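The Handover 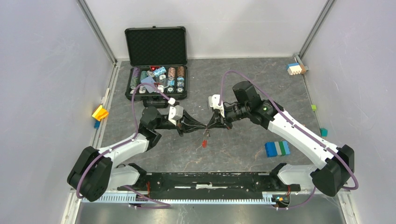

Hedvika Vávra
Short fiction. Hedvika writes stories about workshops and the people who keep them going.

The left arm had begun to flinch again, and Lambert had given her until the end of February to cure it, so Irena put the kettle on, took her cardigan off the back of the chair and sat down in front of the cell with the notebook open on her knee.

It was a small cell as these things go, two arms in a pale box with a grey floor that somebody upstairs had chosen for its veins, as if it were going in a bathroom. The people at Rultden who had built it called it the Pliltum, after a village one of them had been happy in, and the name had stuck even on the invoices. Irena called the arms Left and Right. She had tried naming them properly in her first week and found she only ever shouted the short words anyway.

The test was called the handover. Left was to pick up the little metal bunch with the orange-red tag, carry it to the middle and hold it out, and Right was to come and take it. Twelve times in a row, Lambert wanted, without a drop. The most she had managed was nine, and on the tenth Left had given that small shiver at the wrist, like a horse with a fly on it, and the whole lot had gone down on the floor with a noise like a dropped teaspoon.

"It's the program," Lambert had said, standing behind her with his coat already on.

"It might be," said Irena, who had been mending things for 24 years and had learned to let people have their first guess. She had started on knitting machines, great long clattering beds of needles in a hall where you talked with your hands, and afterwards there had been bottling lines, and a spell with lifts that she didn't care to repeat, and in all that time a shiver had nearly always been something pulling on something.

So she did what old Jasex had taught her at the mill, when she was nineteen and frightened of him. She sent Left through the motion at the slowest speed it had, and she didn't look at the gripper at all. Everyone looks at the gripper. She looked at the cable.

It was a purple cable, thick as a bootlace, and it went up over the wrist and down in front of the poker case and back along the forearm to the elbow, where it hung in a loop. The case belonged to the next job, the sorting one, and it had been standing open at the back with its chips in rows and the blue cards spilled across them ever since the sales people had come to see it. She had grown fond of it. On long afternoons it was like having a window.

Left crept forward. The cable lifted, swayed, and settled. The loop at the elbow grew smaller and smaller as the arm reached, and just before the middle it had no slack left to give, and there, as sweetly as you like, the wrist shivered.

"Oh, you poor thing," said Irena. "You're on too short a lead."

She stopped the arm, switched off at the wall and hung her tag on the plug, and made the tea, which gave the motors time to cool and gave her time to think about how she would tell it. There were 372 lines in the program and Lambert had been through all of them twice, at home, with his supper going cold beside him (his wife had mentioned it on the telephone, not unkindly). It seemed a pity to have it come down to a hand's width of cable.

Then she got her sleeves up. The tie behind the elbow had been pulled tight by someone with strong fingers and no patience, very likely herself. She snipped it, fed the cable forward from the base a little at a time, and bent the elbow by hand as far as it would go each way, feeling for the pull with her thumb. Too much slack would be as bad, for it would catch on the handle of the case sooner or later, and then there would be chips from here to the car park. She gave it some, took half of it back, and put the new tie on loosely enough to get a fingertip under. Jasex had always said a fingertip. He had had enormous hands, and she had spent a whole year tying everything too loosely before it dawned on her that he meant his own sort of fingertip and she would have to find hers.

While she was down there she did the rest. She brushed the toothed rail at the front from end to end and got out a surprising amount of fluff. She tried the screws at both bases and found one on Right that took a quarter turn. She looked over the wires under the bases, and left alone the bricks along the side, which were someone else's test and would be missed if they moved.

When she had washed the cup and dried it, she took her tag off the plug and switched on.

The arms woke one after the other and drew themselves up. Left went for the little bunch, found it, lifted it, and brought it round. Right came in from the other side on its long forearm, slow and rather formal, as though somebody had told it to mind its manners. The two grippers drew together until there was hardly a breath between them, with the orange-red tag hanging underneath, and Irena noticed that she had stopped drinking in air herself and was holding the pencil crosswise in both hands.

She thought of her mother passing the house keys over the garden gate every morning, before the early shift. She would never let go until she had felt the tug. You had to pull, and then she let you have them, and then she went off down the lane for the bus without looking back. Irena hadn't remembered that in years.

Right closed. Left waited, as it had been told to, for up to two seconds, and opened.

"One," said Irena, and wrote it down.

She wrote down the second and the third. At the sixth the telephone rang and she let it. After the ninth she found she was standing up, and on the tenth, just where the shiver used to come, the wrist went through as smoothly as a drawer in a good kitchen, and she said a word her mother wouldn't have liked.

It was getting dark in the yard by the time she had filled the line to twelve. Lambert rang again and this time she picked up.

"I think I've found something in the program," he said. "Line 90. I've been looking at it all afternoon."

Irena looked at the cut tie lying on the bench, and at the loop of purple cable, easy now across the elbow.

"Bring it in tomorrow," she said. "We'll have a look at it together. And Lambert, eat your supper while it's hot."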